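June, getting on for teatime

Still no rain, and I've finally started sorting the house out before the Irkidgate trip.

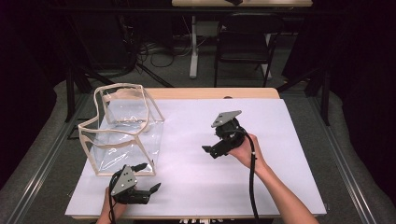

I walked the long way to the reservoir this morning, 23 minutes quicker than last month, which I'm blaming on the new boots! The path past Tremano is all nettles now and my shins are on fire. Had a cheese scone at Fina (dry, but I ate every crumb) and wrote half my packing list on the napkin, then left the napkin behind. Typical. The step counter wants another 1,000 before bed - it can want. Must ring about the ferry, find the good torch and ask next door to water the beans. Oh, and the library book's due back, chapter three still unread.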